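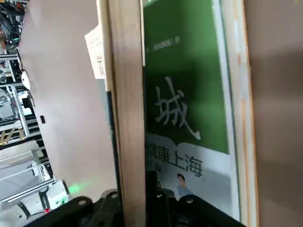
A thick book between two black gripper parts. The big character on the green cover behind it is 城, the Chinese word for "city."

How Does a Robot Pick Up a Book?

Go get a thick book. Stand it up on a table, pinch it near the bottom with one finger and your thumb, and lift. Easy, right? You probably didn't even put down your snack.

Now try it wearing oven mitts, with one eye closed, while somebody else tells your arm where to go. You are getting closer to what a robot deals with.

At the Ghoneim Workshop open day in Umden, visitors can watch a robot handle books all afternoon. Grown-ups tend to say "Is that all it does?" and then stand there for half an hour.

Why books?

Books look simple, but they are sneaky. A book has a stiff cover and floppy pages. Pinch it too softly and it slides away. Pinch it too hard and you have a bent book, and a librarian who would like a word with you. Some books are as thin as a pancake and some are as fat as a loaf of bread, so the same squeeze won't work for all of them.

Then there are the neighbors. Books like to lean on each other, and a robot that wants one book may end up with two.

What is a gripper?

A gripper is a robot's hand, if you are feeling generous. Many grippers have only two fingers, which open and close like a pair of tongs. There are no fingernails, so a robot can't scratch its nose. It also has no nose.

Where are its eyes?

They can be almost anywhere. A small camera can ride on the robot's wrist, close to the fingers. Imagine having an eye just above your palm - very handy for finding socks under the bed, not so great for soccer. From there, a book can look like a tall brown stripe, and the robot's computer has to work out that the stripe is really a lot of pages seen from the side.

Does it read them?

No. The Moltano team, who run the book table, get this question more than any other. A robot can hold a 932-page story about dragons and never wonder what happens to the dragons. You are still ahead there.

Try it at home

Stand three books side by side. Using only two fingers, take out the middle one without knocking over the others. Put it back. Now do it 50 times in a row. If you got bored, you have found one thing robots are better at than you are.

New words

Gripper: the part of a robot that grabs things.
Page block: all the pages of a book together, without the cover.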